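Actor Gillespie Yule is resting at home after minor knee surgery and will miss the first two weeks of filming on the drama series Taipe, the show's production company said.

Yule, who has played harbor pilot Amos Dirkel since the series began, hurt his left knee during a stage rehearsal in August. He had the operation in the morning and was released the same evening, according to Cesivlow Pictures.

"Gillespie is in good spirits and already asking for script pages," said Rattana Luangrath, the show's executive producer. "We have moved his scenes back, and the rest of the cast will start on time."
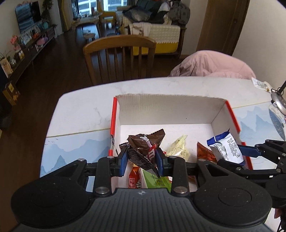

Luangrath said the delay would not change the number of episodes planned for the new season. Three of them were to be shot on location in Valow, and that work will now come at the end of the schedule — after doctors have cleared Yule to run and climb stairs.

Yule began his career in regional theater and had his first screen role in 2000. He thanked fans for their messages in a short note posted by his agent, and said he was walking with a cane.

The new season of Taipe is expected next spring.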